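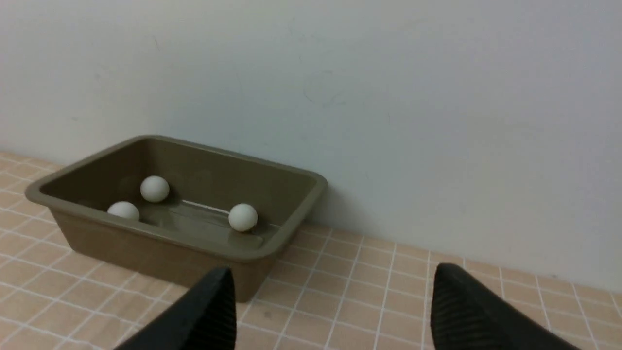
Isn't this just the just price with a bank account? was the remark penciled at the top of our first draft, and it stayed there through the second. We have tried to answer it. The short reply is that the Mosden savings society would have liked the comparison, and that the Grondbridge society would have asked what the bank account cost.

Project report, Hinier seminar in the history of economic thought
February 1, 2023

The question

Both towns had a savings society, and both societies had opinions about interest. Mosden held that a loan between neighbors should carry no more than the lender would be willing to pay if the seats were swapped. Grondbridge held that interest was the price of waiting, and that waiting was hard work in Grondbridge. We wanted to know how two groups of shopkeepers, reading mostly the same newspapers, ended up with such different ideas of what money was for.

Sources

Everything comes from the Reinholz collection, which holds 91 pamphlets and the members' register of the Mosden society, 934 names long. The register is beautifully kept up to the letter R. Grondbridge left us 8 pamphlets and a set of rules, printed small. We were warned in September that the imbalance would be a problem. It was a problem.

We read each pamphlet for its use of the words fair, due, risk and patience, then argued over what the writer meant. Our coding sheet is in the appendix, along with an earlier coding sheet we no longer defend.

What we found

The Mosden writers rarely attack lending. They attack lenders who don't know the borrower. A rate is called fair when both parties have to face each other at the market afterward, and a stranger's rate is suspect even when it is lower. Two of the pamphlets manage to condemn a cheap loan from out of town at greater length than an expensive one from next door.

Grondbridge is cooler. Its rules treat the borrower as a set of dates. Yet the same rules let a payment slide after a bad harvest, with no penalty and no explanation, and that clause sits very oddly beside all the talk about the price of waiting. Our reading is that the theory was written for visitors – the clause was written for members.
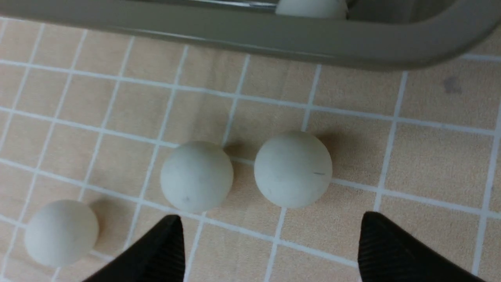
Our weakest claim concerns change over time. We had hoped to show Mosden drifting toward the Grondbridge view, and we do have an early pamphlet, a middle one and a late one that seem to say so. The trouble is how easily a few points will arrange themselves for someone who wants a trend. Three off-white balls resting on a tiled surface will give you a very decent diagonal, and with a ruler and some ambition you could forecast a fourth. We drew our line through the pamphlets in much the same spirit, and then took it out of the main text. It survives in a footnote, where it can do less harm.

Limits

Undated pamphlets were placed by typeface, and none of us can really date a typeface. We also never settled whether "patience" in the Mosden texts is a virtue of the lender or an instruction to the borrower. The draft uses it both ways, sometimes on the same page. A longer project would start with the Grondbridge harvest clause and try to find out who asked for it.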